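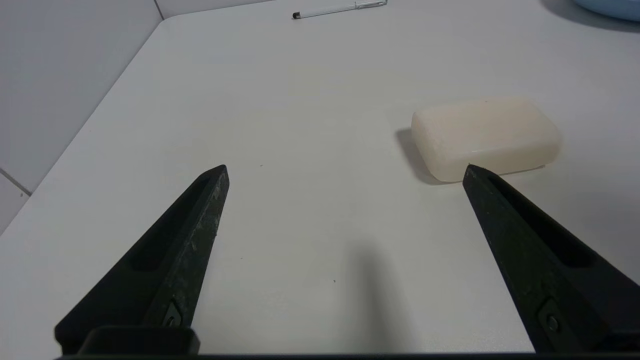 Buying a first gripper is great fun, and at Lumero the fun began with the spares list. The arm takes most of the money, but fingers are what wear. Black ones pick up scuffs and pale scratches along the ridges, and a bar of soap is as good a trial piece as anything in the catalogue. Lumero set aside 400 pounds for fingers and screws alone, enough for 36 months by its own sums.

Then comes the fruit question!

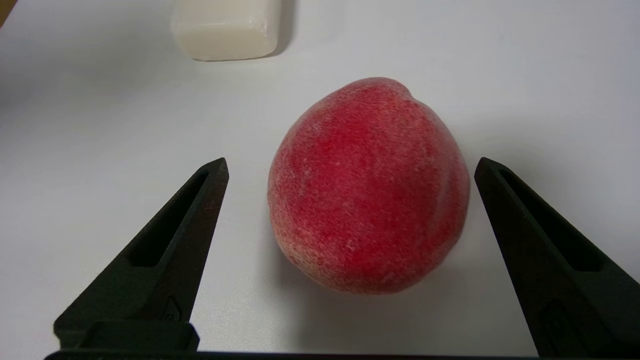

Soft goods need a line of their own in the budget. Wovby, which packs gift boxes, priced 2 sets of fingers, one for firm items and one for anything that bruises, and put 5 days of trials in the plan before signing. I love that. Ask your supplier for the same, and get the price of spare fingers in writing by March.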